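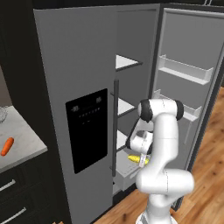
Refrigerator Door Seals: Checking, Cleaning and Refitting

Last updated Apr 21, 2021

A door gasket that leaks air makes the compressor run longer and puts frost in the freezer side. Check the seal before paying for a service call.

Paper test

Close the door on a strip of printer paper so that half of it sticks out. Pull slowly. There should be a steady drag. Repeat every few inches along all sides, including the hinge side, where the gasket gets pinched and tends to fold under. Mark weak spots with masking tape.

Cleaning

Most weak spots are dirt. Mix a teaspoon of dish soap into 2 cups of warm water. Open the folds with your fingers and work along them with a soft toothbrush. Rinse with a clean damp cloth and dry fully. Do not use bleach on vinyl; it hardens the surface. Wipe the cabinet face too, where the gasket lands.

Flattened or twisted sections

Warm the section with a hair dryer on low, kept moving, until the vinyl is soft to the touch. Pull it gently back into shape and close the door on it for 3 hours. Stubborn corners can be packed out from behind with a short length of foam cord. A thin film of petroleum jelly on the hinge side stops it from dragging.

Leveling

Side-by-side models are sensitive to level. Set the front feet slightly higher than the rear so the doors swing shut from half open. If one door sits lower than the other, adjust the lower hinge on that door. Unload the door bins first.

Replacement

Order by the model number on the label inside the fresh-food compartment. Soak a new gasket in warm water to take out the shipping kinks. Press it into the channel corners first, then the middle of each side. Expect small gaps for a day or two.

Reader notes

Gadisa Belay: The paper test passed everywhere on mine but the freezer still frosted up. The drain was blocked.

Yabsira Kassa: Tear in the bottom corner, patched with clear silicone in December. Still holding. Leave the door open until it skins over or you will glue it shut.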